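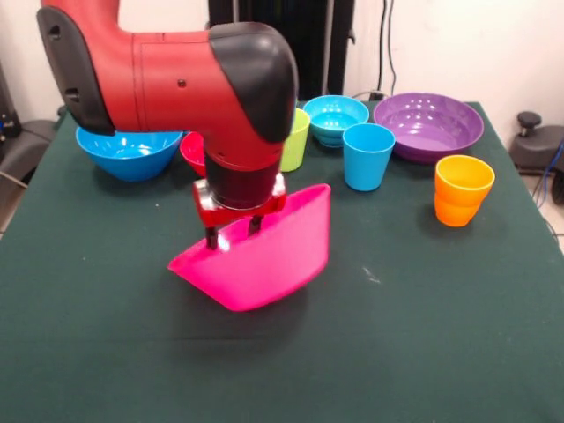
Figure 5. Pink bowl above a green tablecloth

Section 4. Setting up the winner reveal

Read this section if you are using Ratudport to show nominees and winners on the main screen during an awards night. It assumes that your categories are loaded and that public voting has closed. If voting is still open, the Reveal tab stays gray.

You need:
– the show computer, with a second display connected
– an operator account
– a presenter account, if the presenter will use a tablet on stage
– the sealed results file from your returning officer

Create the running order

1. Open the show and select Reveal.
2. Select New running order. Give it a name that the whole crew will recognize. The sample show is called Gondonville Stage Awards.
3. Drag each category from the left column into the order in which it will be presented.
4. Between categories, add a Hold for every speech, song or film clip. A Hold keeps the show logo on the main screen until the operator moves on.
5. Select Save. The order now appears on every device that is signed in to the show.

Note: Special awards with no nominees, such as a lifetime award, are added with Single honoree. Don't enter them as a category with one nominee. The reveal animation expects at least two names and will show an empty card next to the first.

Check the nominee cards

1. Select a category and then Preview.
2. Read every name on the card against your printed list. Accents and special letters need a second look. In the sample show, the short film Ghiță and the nominee Tülin Akgül both use letters that some older display fonts do not include.
3. If a letter shows as a box, go to Style, Fonts and choose one of the fonts marked Extended.
4. For shared nominations, enter each person on a separate line. Severin Kaufmann and Fabian Leitner, nominated together for best original score, will then appear on one card with both names at the same size.
5. Select Lock card. A locked card can only be changed from an operator account.

Load the results

Caution: Disconnect the second display before you open the results file. The file opens in whichever window was used last, and on some computers that is the main screen.

1. Select Results, Load file.
2. Enter the passphrase from your returning officer. It is case sensitive.
3. Check the ballot total in the window that opens. It has to match the total on the paper certificate. In the sample show the total is 521 ballots, of which 364 were cast online.
4. If the totals match, select Seal. Winner names are now hidden from all accounts, including yours, until each category is revealed.
5. Reconnect the second display and wait for the show logo.

If the totals don't match, select Cancel and call the returning officer. Do not seal the file and plan to correct it later. Once it has been sealed, a results file can be replaced but not edited.

Assign the stage tablet

1. Sign in on the tablet with the presenter account.
2. On the show computer, select Devices. The tablet is listed under its own name.
3. Select Assign, then choose Read only or Read and reveal.

With Read only, the presenter sees the nominees and the operator triggers the winner. With Read and reveal, a gold button appears on the tablet after the last nominee has been read. The button must be held down for two seconds – a short tap does nothing.

Note: Keep one printed set of winner cards in sealed envelopes at the side of the stage. If the tablet loses its connection, the presenter can read from the card while the operator reveals from the show computer.

Rehearse

1. Turn on Rehearsal. A yellow bar appears at the top of the operator window.
2. Run through the full order, including every Hold. Rehearsal uses made-up winners and leaves the sealed file alone.
3. Have someone stand at the back of the hall and confirm that the smallest line on each card can be read.
4. Turn off Rehearsal. The order returns to the first item.

Caution: The yellow bar is not shown on the tablet. Check the operator window before the doors open.

Ties are covered in Section 5.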